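Ticket: Zurkden hatchback stops charging at 80 percent, or at 12, or whenever it likes
Status: Closed (owner disagrees with this word)
Opened by: Thomas Caruso
Handled by: Manuela Fabbri, Ernilora charging support

Opening note, Thomas Caruso

I have a Zurkden electric hatchback and an Ernilora home charger, and for most of July they got along fine. Now they don't. I plug the car in at bedtime, the light on the charger goes green, and at some point in the night the session ends. The app says "Stopped by vehicle." The car says "Stopped by charger." I have been to couples counseling and recognize the tone.

Things I have tried: unplugging it, plugging it back in, unplugging it with more feeling. Also restarting the charger at the breaker, deleting the app, and installing the app again, after which it had forgotten my password but remembered to ask for a rating.
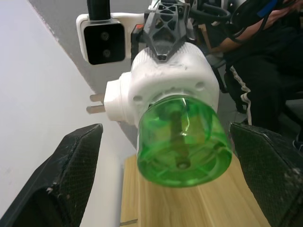

Manuela Fabbri: Thanks, Thomas. Could you tell us which firmware the charger is on, and whether you have a charging schedule set? Please check for a schedule in the car as well as in our app. If both are set, they can fight.

Thomas Caruso: Firmware is 216. There is a schedule in your app, midnight to 8. I didn't think there was one in the car, but I went and looked, and under Climate, then Departure, then Comfort, there is a page called "Smart Energy" that was switched on. I didn't switch it on. It had decided I leave for work at 5 in the morning. I have never left for anything at 5 in the morning.

Manuela Fabbri: That could do it. Please turn off Smart Energy in the car, leave the schedule in our app, and try one night.

Night one

Stopped at 2:40 a.m. Both parties blame each other as before. I now have a car at 61 percent and a commute that needs more cheerfulness than that.

I also called the dealer, Sartori, where Primo Serra in service told me it was the charger. I said the charger people thought it might be the car. He said they would. He offered to look at it on Wednesday if I could leave it all day, and asked me to bring the portable cable so they could test with that too.
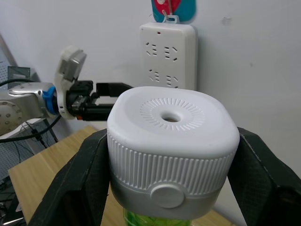 While I waited I ran the car for two nights with no schedule anywhere, just plugged in and left alone. Both nights it charged to the limit without a murmur. So the hardware can do the job. It objects to being told when.

Manuela Fabbri: Very useful, thank you. I've passed your logs to Vikas Chaudhary on the firmware side. He can see the charger waking the car at midnight, the car starting normally, and then a second "pause" request that doesn't come from us. Do you have any other energy app linked to the car? A utility plan, a tariff app, anything like that?

Thomas Caruso: No.

Thomas Caruso, eleven minutes later: Yes. Skastovis. I signed up in spring for a $500 credit toward the charger install and forgot it existed. It has apparently been pausing my car whenever the grid feels tired. The credit was spent before the wall was patched.
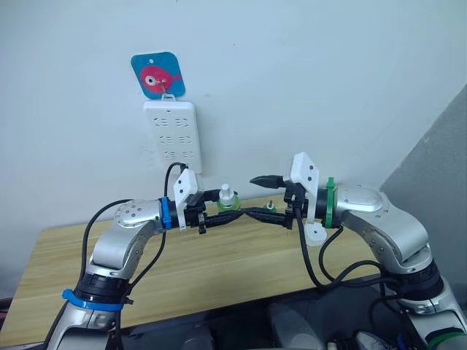

Can I keep Skastovis linked and still use the Ernilora schedule?
Only one of them should control the start and stop times, so pick the one you want in charge and set the other to monitor only.

Fix, for anyone who lands on this ticket

1. In the car: Climate, Departure, Comfort, Smart Energy, off.
2. In Skastovis: Vehicle, Control, change to "Monitor only." It will warn you twice that you are letting the grid down.
3. In the Ernilora app: delete the old schedule and make a new one. Editing the old one did nothing for me.
4. Restart the charger at the breaker and wait for the green light before plugging in.

Four nights since, all charged to the limit. I canceled the Wednesday visit. Primo Serra said he'd told me it wasn't the car.

Manuela Fabbri: Glad to hear it. Closing this one. Vikas has asked for the "Stopped by vehicle" message to name the app that sent the pause, where the car passes that on. No date for it yet.

Thomas Caruso: Please reopen. The app is asking me for a rating again and the button to dismiss it is grayed out.

Manuela Fabbri: That's a separate ticket. I've started one for you and assigned it to Marisa Marino.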